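**FOR IMMEDIATE RELEASE – January**

# Butari opens a free mending and folding room, and I can't wait for you to bring your old denim

Hi, it's me again from Butari, the little clothing repair shop with the green door on Plilier Street. I write all our press releases myself, so please forgive the exclamation marks. We have news, and it's the kind I've been wanting to send out for ages: our back room opens to the public this month as a free drop-in space for mending, sorting and folding clothes. We're calling it the Andar Room, after the old Andar Tailoring sign we found under the wallpaper when we moved in.

You bring the clothes you've stopped wearing. We've got the tables, the thread, the pins, the good scissors (please don't cut paper with them!) and somebody on hand who knows how to use a seam ripper without swearing. If a thing can be fixed, we'll help you fix it. If you'd sooner pass it on, we'll show you how to get it folded and bagged so the next person gets it in decent shape.

We tried the idea out last fall with our regulars, and I'll admit I expected maybe a dozen bags of old T-shirts. We ended up with 3,614 pieces of clothing through the door. The biggest pile by far was denim – jeans, jackets, skirts, a pair of overalls I still think about. People hang on to denim. They'll put up with a ripped pocket for years before they throw the thing out, and I love them for it.

So denim gets its own table. I'm partial to the pale, washed-out gray kind, where you can see the diagonal weave running through the cloth and the darker stitching stands out along every seam. It's very friendly stuff to learn on. You can see where the old stitches went, so you know where the new ones should go, and a slightly wobbly line looks fine once it's been worn a few times.

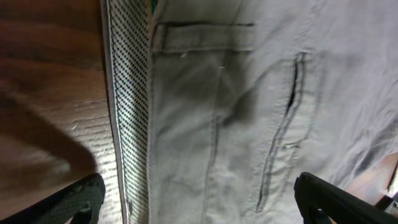 Pockets are where we usually start. The corners take all the strain from keys and phones and cold hands, and a few tight stitches there will do more good than any patch. After pockets we move on to waistbands, then hems. Linings come last, mostly because they make everybody grumpy, me included.

Then there's the folding, which I know sounds like a funny thing to put in a press release. But heavy fabric folded badly comes out of a bag looking like it lost a fight! Our way is pretty simple. Lay the piece flat on the table, smooth it from the middle out with your palms, tuck any straps or trims in, and fold along the seams wherever you can. Go slow over the thick parts. Once you've done ten or so you'll stop thinking about it, and that's when the chatting starts.

A big thank-you goes to Siriwardena, the fabric store two doors down, for giving us more than 800 spools of thread in just about every shade of blue, gray and brown you could hope for. They've also lent us an iron that weighs as much as a small dog. Thanks to them, thread is free for anyone working in the room, and you can take a spool home if you're halfway through a job.

**The practical bits**

- The Andar Room has 20 seats, first come, first served
- It's free, and you don't need to book
- Doors open at 5 p.m. on weekday evenings and close at 8
- Please wash clothes before you bring them, and check the pockets
- We can't take shoes, pillows or wet swimsuits (long story)
- Kids are welcome with a grown-up

We have room on the shelves for 80 bags of clothes waiting to be sorted, so if you've got a whole closet to clear, give us a call first and we'll find you a good evening.

**For the press:** reporters and photographers are welcome any time the room is open. Bring something with a hole in it and I'll put you to work – you can ask me questions while you sew. For interviews, stop by the front counter at Butari or leave a note in the mailbox by the green door. I check it every morning around the time the coffee's ready.

**About Butari:** we repair, alter and rescue everyday clothes. We'll look at anything with a seam.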